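The Quiet Fault Is the One to Write Down

Most incident reports in small-scale automation describe events that made a noise. A joint hits its limit, a controller trips, a plate breaks. These get logged because somebody had to stop and do something about them. My argument is that we are logging the wrong half, and that the faults with the most to teach us are the ones that leave the status light green.

The case I have in mind is a table-clearing task at Vemudis, where I spent part of March reviewing test procedures. Two fixed arms share a table. One deals with leftovers on the dishes, the other loads a rack. The task had been run often enough that everyone involved considered it stable. On one run the left arm closed its gripper on a piece of food, reported a good grasp, carried the piece toward the waste container and opened over it. Nothing fell in. The piece had slipped partway through the transfer and come down on the power and signal cable near the base of the arm. The controller had no opinion about this. It moved to the next step, and the cable was dragged through cooked rice for the rest of the session.

The consequence was minor. Some starch and oil worked into a connector that was never rated for either, and 4 days later the arm began dropping packets. The connector was cleaned, then replaced. Total cost, including the time spent suspecting the wrong component, was far below what a collision would have caused. It was filed as a wiring problem.

I think that classification is an error, and a common one. The wiring did what wiring does when it is contaminated. What failed was the check on the grasp. The gripper on that setup infers success from finger position: if the fingers stop short of fully closed, there is assumed to be an object between them. The check is made once, at closing. It is not repeated during the move and it is not repeated before release. A piece of soft food satisfies it for a fraction of a second and then deforms. 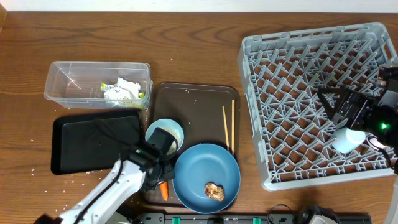 Coralie Sutcliffe, who maintains the test log, disagreed with me on this, and her objection deserves a fair statement. Food is a poor object for any position-based check. It crushes, sheds and sticks. If every partial loss is recorded as a grasp failure, the log fills with entries that no one will read, and the serious ones are buried. She had a figure to support her: the previous 1000 transfers contained 47 that would have qualified under my definition, against 2 that anyone had thought worth recording.

I take those numbers as evidence for my side. A loss rate of 4.7 percent is a property of the system, and the people running the system did not know it. They knew there was usually some mess to wipe up at the end. Wiping up is where the information went.

There is a second point, which concerns shared workspaces. When two arms operate over one table, each is usually given its own region and its own sequence. Debris does not respect the division. A grain of rice under a rack changes its seating very little. A larger piece can tilt it enough to shift a slot, and the arm placing a cup will then meet an edge where it expected a gap. The fault will be reported by the second arm and will be investigated as a placement fault. Without a record of what the first arm dropped, and when, the investigation has nowhere to go.

The remedies are cheap. Repeat the finger position check at mid-transfer and again before release, and log all three values whether or not they agree. Route cables off the work surface, or sleeve them where they must cross it. Skekel and Dirner both do this on their own food-handling cells, and neither regards it as a special measure. Treat residue found at cleanup as a measurement: weigh it, or at least write down where it was. At Tedesco the cleanup note is a single line on the run sheet, and it takes less time than finding the cloth.

Sutcliffe has agreed to the repeated check on a trial basis. She has not agreed to the weighing. The replaced connector is still listed under wiring, and I have asked for the entry to be amended.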